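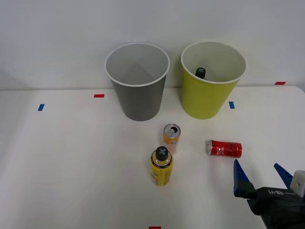

Grey cup and yellow-green cup, both with white rims.

Section 4. First start and flushing of the Dillow 2 household desalination unit

Read this section to the end before you open any valve. The Dillow 2 is supplied by Terkico with the membrane already fitted in its housing. The membrane is packed in a preserving liquid, and this liquid must be flushed out before anybody drinks the water. The flushing takes 30 minutes for the first stage and a second, longer run after that.

The unit is made for brackish bore water and for sea water taken through a beach well. It is not made for waste water, pool water or water with oil on the surface.

4.1 Before you begin

Check that the unit stands level and that you can reach all the valves without moving it. The intake hose must be completely under water, with the strainer on its end. The brine hose (grey stripe) goes back to the sea or to your approved disposal point. Do not let the brine run onto a garden bed or lawn, the salt will stay in the soil for a long time.

Keep some clean cups near the unit for the taste and salt tests in 4.4. Rinse them with product water and never with tap water, or the reading will be false.

4.2 Priming the pump

1. Close the product valve and open the brine valve fully. The pressure regulator must be turned anticlockwise until it stops.
2. Open the intake valve.
3. Loosen the bleed screw on top of the Tăng pre-filter by one turn.
4. Press PRIME and hold it until water without bubbles comes out of the bleed screw. Then release the button and tighten the screw by hand.
5. Look at all joints. A joint that weeps a little can be tightened a quarter turn with the pump off.

CAUTION: Do not let the pump run dry for longer than 19 seconds. The seals are cooled by the water and they will be damaged. If no water comes, stop, check the strainer and begin again from step 1.

4.3 Flushing the preserving liquid

1. Turn the mode switch to FLUSH. The pump starts at low pressure.
2. Let it run for 30 minutes with the brine valve fully open. Foam in the brine hose is normal at this stage.
3. Stop the pump and open the product valve. Lead the product hose to a drain and not to your storage tank.
4. Turn the switch to RUN. Turn the pressure regulator clockwise slowly, a half turn at a time, and wait for the needle to settle each time. Stop when the needle is in the green zone.
5. Run for a further two hours. All product water from this time must be thrown away.

Note: In cold water the unit gives less product at the same pressure. This is not a fault. Please do not raise the pressure above the green zone to correct it.

4.4 Testing the water

1. Fill a cup from the product hose and pour it out. Fill it a second time.
2. Put the Daris meter in the water up to the line and wait until the number stops changing.
3. Write the number in the log at the back of this manual, together with the feed pressure.

A new membrane on sea water normally gives a reading well under 500 ppm. If you read between 500 and 1,000 ppm, run for one more hour and test again. Above 1,000 ppm, stop the unit and look at section 9 – most often an O-ring in the membrane housing has rolled out of its groove.

WARNING: Low salt does not mean that the water is free from germs. If your feed water can be contaminated, fit the UV lamp (section 6) before drinking.

4.5 After the first start

Connect the product hose to the tank and label the valve. If the unit will stand still for more than seven days, flush it with product water as in section 7. In places with frost, drain it completely before winter.

Questions about the first start can be sent to Zbigniew Tokarz at Terkico service. Please give the serial number and your last three log entries.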